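Two-arm laundry setup: right arm faults when cloth snags, then drops whatever it's holding
Asked by Pramila Saxena, Tullville
Dec 30, 2024

I have a pair of arms sorting a heap of laundry on a table. The left one has behaved like a saint for the whole of December. The right one works fine for a while, then throws an overcurrent fault on the wrist joint, goes limp and lets go of whatever it had. The last log shows the fault at cycle 81 out of 200. The one before that died at cycle 7, so I can't even blame fatigue.

What I've tried: new firmware, old firmware, lowering the grip force, raising the grip force, speaking to it sharply. I also swapped the wrist motor with a spare and got the same fault. Joint temperatures look normal in the log.

It does seem worse with big pieces that hang over the side of the table, but I may be seeing patterns because I want to. Pictures of the setup, all one session:

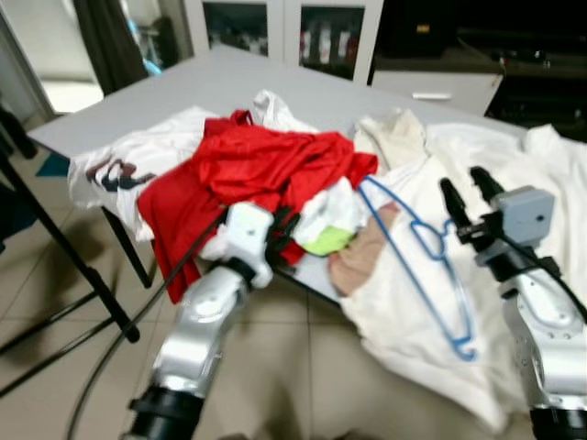
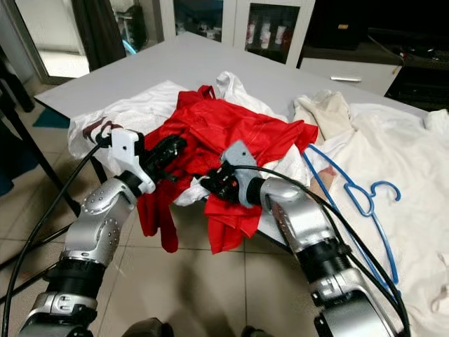
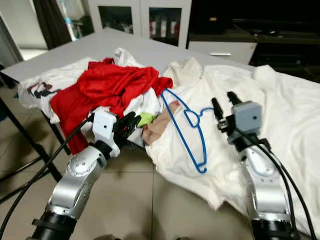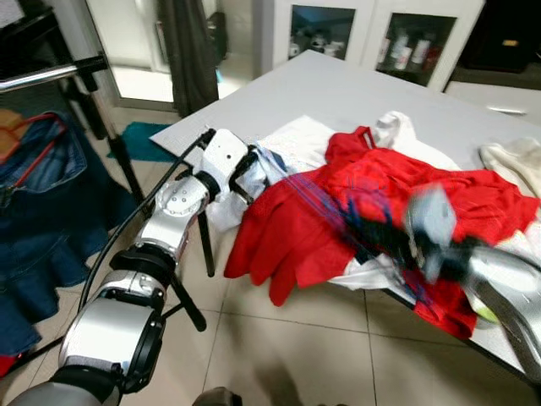 Both arms over the pile. The right arm is the one that faults.

Is this a cable thing, a load thing, or do I need to buy another arm and cry?

3 answers

Answer from Lăcrămioara Dumitrescu, Plerkside (marked as accepted)

Don't buy anything yet. I'd look at two things, in this order.

First, the load. In the first three pictures there is a big pale cloth on the right side of the table with a good part of it hanging down. When the arm pulls on that, it's fighting the hanging weight plus the drag of everything lying on top. The wrist sees a slow climb in current and then a spike when something catches. You also have a hanger in the heap, and a hanger hook is a wonderful device for turning one garment into three. Take it out, run the same program, and plot the wrist current for both runs.

Second, the cables. The ones on the right arm run down the side of it, so check that they have enough slack at full reach with the wrist turned all the way. With the power off, move the arm by hand through the whole range and watch the connector. If it tugs, add slack and tie it down above the elbow.

The going limp part worries me more than the fault. See whether your controller can hold position on overcurrent and open the gripper only when you tell it to. Until that's sorted, slow the thing down and keep your hands and face out of its reach while it's powered. Mine once came down on a coffee mug in a fault state. The mug lost.

Answer from a member in Haverford

restart it

Answer from a member in Clerstead

Seconding the hanger. I had a fault I chased for 446 cycles and it was a bra strap. Also your spare motor may be from the same bad batch as the first one — worth checking the labels.

Comment from Pramila Saxena

Took the hanger out and gave the cables more slack. It's at almost 200 cycles with no fault. I did both at the same time, so I have learned nothing about which one it was. Hold on fault is set now too. Restarting it did not help, but thank you, Haverford.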